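拆机箱的手:三款夹爪,一颗CPU

下午四点,Provlow的实验间里风扇声很大。说话要靠喊。Lenka Krajčí站在控制柜边上,一只手按着急停,另一只手往嘴里塞饼干。午饭没吃。

题目说出来很简单:把一颗CPU从台式机里取出来,再装回去。人做这件事,熟练的话不用一分钟。机械臂做,难在哪?难在到处都是不能碰的东西。触点不能碰,拉杆不能蹭,内存槽离得又近。夹得轻了会滑,夹得重了,板子遭殃。

我来是因为Mullwood。这家做旧机回收的公司今年想上一条自动拆解线,手里有三份夹爪报价,拿不定主意。于是托Provlow比一比。同一条臂,同一套控制器,三只爪子轮着上:Timum的平行爪、Siqueira的连杆爪,还有Provlow自己改的一只吸盘。规则定得很死。每只爪子取放各算一次,总共跑满400个循环,中间不许人扶。

先说吸盘,因为它出局最早。取CPU其实挺漂亮,贴上去,抬起来,走人。放回去就不行了。盖子上残留一点硅脂,吸力就飘。角度也不好管,吸盘是软的,碰到插座边沿会自己歪。Krajčí试了两种硬度的胶,都不满意。再说旧机器哪台没有硅脂?擦干净当然可以,那就得多一道工序,Mullwood不愿意付这个钱。

剩下两只带指头的。上臂,标定,走空程。空程这一步很多人嫌烦,跳过去,然后在第三台机器上撞坏一个插座。Provlow的做法是每换一次爪子必走,速度压到最低,停在插座上方,看力传感器的零点稳不稳,再看相机给的位置和示教的位置差多少。差得多就重来。
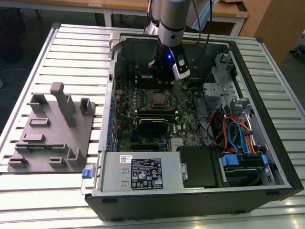
零点这件事我得插一句,Siqueira那边的Oyelaran不同意,电话里说得挺冲:走空程测出来的漂移有一半是线缆拽的,跟爪子没关系,你们把线缆固定好再测一遍,别把账算到我们头上。他还说,拿低速的数据去推高速的表现,外行才这么干。

话糙,有一半道理。Krajčí当天就把线缆重新绑了一遍,漂移确实小了,小了多少她没肯给我数字,说样本不够。另一半她不认。低速都不稳,高速凭什么稳?

接着讲两只爪子的差别。平行爪简单,两片指头对着走,行程直,力好算。控制器里写两行就完事。缺点是身子宽,下机箱的时候得绕,绕就慢。连杆爪反过来,指尖走的是弧线,能从窄的地方伸进去,可是弧线意味着指尖高度会随开合变化,开大一点,指尖就高一点。不补偿的话,本来要夹边,结果夹到盖子上面去了。Siqueira给了一张补偿表,Krajčí嫌粗,自己重新测了一张,测了两个晚上。

表里有一行她改了又改,就是夹持宽度接近芯片宽度那一段。指头刚碰上的时候力很小,传感器读数在噪声里晃,你不知道是碰到了还是没碰到。她最后加了个判断:连续几个采样都过阈值才算接触。土办法,管用。循环时间多出一截,她认了。
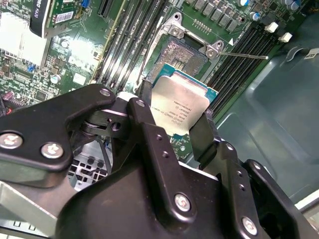

真正要命的是放。取的时候错了,无非再来一次,放的时候错了,针就弯了。LGA插座的针在板子这一侧,一大片,金色的,细得像绒毛,芯片斜着落下去,先着地的那个角就能压倒一排。所以入座前要把姿态找平。捏着的这颗Xeon是夹着边拎起来的,盖子那一面没挡住,边上还露着一窄条蓝绿色的基板,对视觉来说这是好事:盖子的边和基板的边两条都能拿来拟合,比只看一条准。Krajčí的程序就是这么写的,两条边算出来的角度对不上,就不许往下放,退回去重抓。有人问她为什么不用卡口定位,她说也用,但只当复核。

角度阈值怎么定,吵过。Timum的人希望放宽,说他们的指垫有弹性,歪一点会自己顺进去。Krajčí不吃这一套。她的原话是:“顺进去靠的是插座的塑料边框在挡,你们的垫子没出力。”那边没再接话。

指垫倒是值得单说。原装的黑垫子,用久了会发亮,一发亮就滑。两家都这样,没有谁特别好。Provlow备了一盒,154片,裁好的,磨光了就换。我问多久换一次,Krajčí说看手感。机器哪来手感?她笑,说是看滑移的报警次数,一个班次里冒头就换。这个答案对产线来说不大够用,Mullwood要的是能写进保养表的天数。还没有。

相机的位置也比过。第一种,装在腕上,离得近,细节多,跟着臂走,坏处是爪子自己会挡掉一块,偏偏挡的常常是最想看的那块。第二种,固定在台子旁边,看得全,但分辨率摊到芯片上就没剩多少了。最后两个都留。腕上的管对位,旁边的管安全,看有没有线掉下来,臂有没有往不该去的地方去。控制器那头为此多接了一路,时间同步搞了半个月,两路画面差一帧,算出来的东西就对不上。

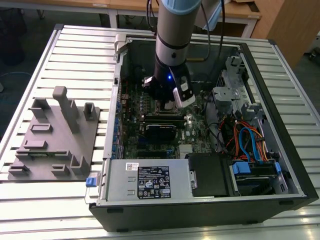 说到安全,得讲线。旧机器跟旧机器最大的区别不在主板,在线是怎么走的。有的厂扎得整整齐齐,有的就那么一团塞着,上一个修机器的人再塞一把。眼下这台算是客气的,侧放在铝台面上,橙的红的蓝的那一捆从光驱硬盘架那边绕下去,离处理器那一块隔着距离,臂从正上方下来就行,不用拨线。Krajčí把这类叫“一等”。二等三等是什么样呢,线横在插座上方,爪子得先当一回手,把线拨开再干活。平行爪不擅长这个,指头太直,勾不住。连杆爪勾得住,但偶尔勾住了不松。三等的机器他们目前不跑。

台面左手那块灰色的打印治具也改了好几版。早先的薄,一放东西就颤,颤一下,后面的抓取全偏。现在底板加厚,立柱也加了,Krajčí还嫌不够硬,想换铝的。报价回来了,739欧,她在等批。

结果呢。平行爪在一等机器上更快更稳,控制器也省心,出问题的时候一看日志就知道是哪一步。连杆爪慢一点,补偿表得自己养,但能进的地方多,以后要碰二等机器绕不开它。装到位的成功率两家都过了90%的线,谁高谁低Krajčí不让写,说换一批指垫名次就可能反过来。我觉得她是对的,读者可能会骂,骂就骂吧。

Oyelaran后来又来过一次电话,语气好多了,说补偿表他们愿意照Provlow测的那版重出。条件是测试数据得给他们一份。Krajčí说可以,先把你们那个快换接头的公差给我改好,装三次松一次,受不了。

Mullwood那边还没下单。据说倾向是先买平行爪,把一等机器跑起来,预算剩下的留着买第二只。控制器要能认两只爪子,换爪之后自动载入各自的参数,这部份代码现在写了一半,换爪时偶尔会载错表,把连杆爪当成平行爪来开。上周就因为这个磕了一个内存槽的卡扣。

走的时候快七点了。Krajčí在给快换接头拧螺丝,又松了。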